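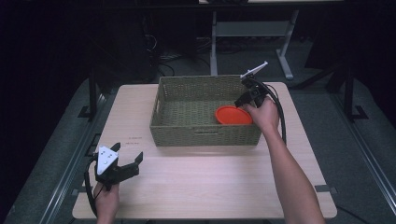

Casent moves packing workers to robot training

The household goods company Casent informed its staff in Bellov on 27th April that a part of the manual packing work will be given to robot arms. The company employs 80 people at the site. According to the notice, which was put up next to the canteen and also sent by e-mail, no position will be closed this year, but the content of several positions will be different.

Six packers from the early shift have already changed their work. Since March they spend half of each shift at a table on the upper floor, where they put things into baskets and take them out again with a gripper in each hand. The movements are recorded and go to the company Rallis, which prepares the control software for the arms. In the first month the group delivered 1226 recordings that were good enough to use.

The work looks easy, but the packers say it is tiring in a new way. At the old packing line a person could talk and let the hands do the job. At the table each movement must be slow and clear, and a recording with a hesitation in the middle is thrown away. After some complaints about sore wrists, the session was limited to 25 minutes, followed by a break or by a change to another task.
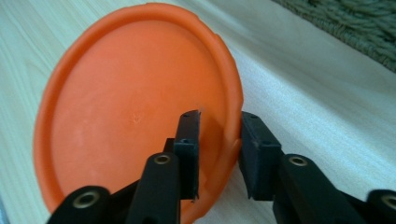
Flat pieces are the most difficult part of the program, and the packers had known this before the engineers came. A lid which lies flat on a table gives two fingers very little to hold. It is much better when it stands tilted on its edge, like the orange one here, with the rim between the two black pads. One of the packers proposed to record lids in as many positions as possible, also the inconvenient ones, and Rallis added this to the plan.

The question of pay is still open. The employees' representatives ask that the recording work is paid in a higher group, as it needs training and the results stay with the company for a long time. Casent answers that the task is temporary and that the present group is correct. The two sides will meet again before the summer holidays. The representatives also want a written rule that the recordings will not be used to compare the speed of individual workers. The company has agreed to this in principle, but a text does not exist yet.

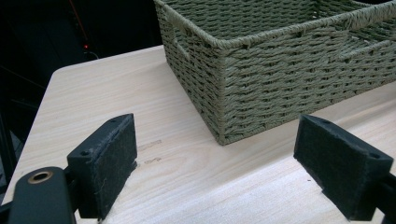 The first arm should start with the Grastusetti line of baskets and kitchen containers, where the orders are small and the same few articles come back every day. Two of the six packers will then stay with the machine and correct it when it drops something. The other four can return to the line or apply for the repair workshop, which has had free places for a long time.

Opinions in the building are divided. Some colleagues are glad that the most monotonous orders will go away. Others remark that these orders were also the ones given to people who came back after an illness, and they would like to know what such people will do in the future. Casent says it will answer this question at the next staff meeting.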